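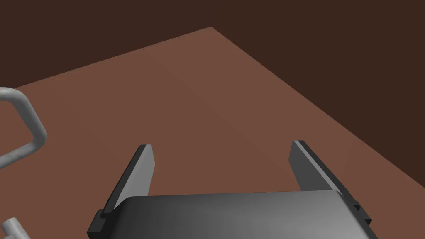

Simulation and controls

Progress report to the Brendilel small grants program
Project: Matar, two-armed household helper
Prepared by Trilok Bhatt, Porkthorpe shared workshop
January 4, 2018

The big news since my October report is that Matar now has a full simulated twin, and I can drive both arms in it from the bench at home. I had budgeted the whole winter for this part, so I'm thrilled to be writing it up already! The model has the body, the two arms, the parallel grippers and a plain corner of a room with a table. I kept the walls and surfaces as flat colours because my old desktop chokes on anything fancier, and the arms don't care.

Each wrist has its own camera view in the simulator. I spend most of my evenings in those views, lining up the fingers before I close them. It took some getting used to (I kept steering the wrong way for the first week), but it's now the part of the project that visitors to the workshop ask to try.

The test object is a small sink with a gooseneck faucet. I picked it on purpose. It has a thin rim, a hollow middle and fittings that stick up right where an arm wants to go, and it's a shape I'd like the real machine to cope with one day.
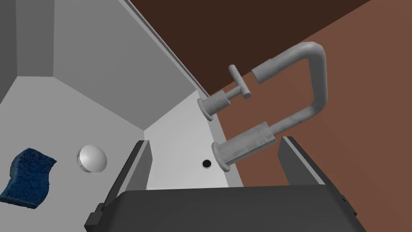
Gripper view down into the basin, with the sponge and faucet.

Work on the real hardware has been slower. The left arm is assembled and wired. The right is waiting on a wrist bearing from Trukbridge, who sent the wrong size in the first parcel and have been very good about replacing it. I've spent $1122 of the grant to date, and 500 of that went on motors. The parcel swap cost me $45 in freight, and I've put that under shipping in the attached sheet.

The workshop has given me a permanent bench by the back door, so I no longer have to pack everything away at the end of the night -- a huge help, and worth more to me than any tool on the wall.

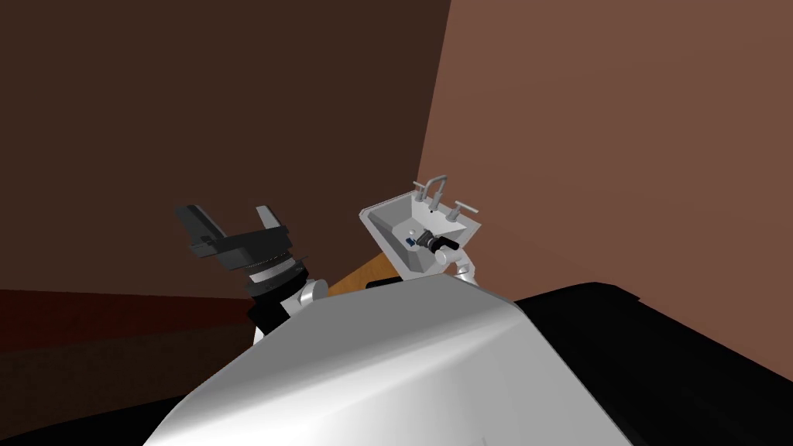 Lifting and holding

I'm proudest of this bit. The right gripper can clamp the sink by its inside wall and hold it up clear of the table, with the left one open and free for another job. My early grips were all on the outside of the rim, and the sink would swing and drop. Going in from the inside was a suggestion from one of the high school students who comes in after class, and I wish I'd thought of it myself.

Still to do: the lift depends a lot on where the fingers start, and I've been setting that by hand every time. I'd like a saved list of starting poses I can call up by name. The finger friction in the model is also a guess -- I'll measure it properly once the rubber pads are on the real arm.

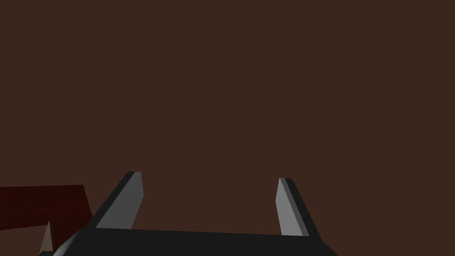

Fingers open, nothing in the grip.

Plan for the next 6 weeks: fit the bearing, finish wiring the right arm, and run the same lift on the bench with a light plastic tub standing in for the sink. I'm not asking for any change to the budget. If anyone from the program is passing through Porkthorpe, please come by and have a go at the controls.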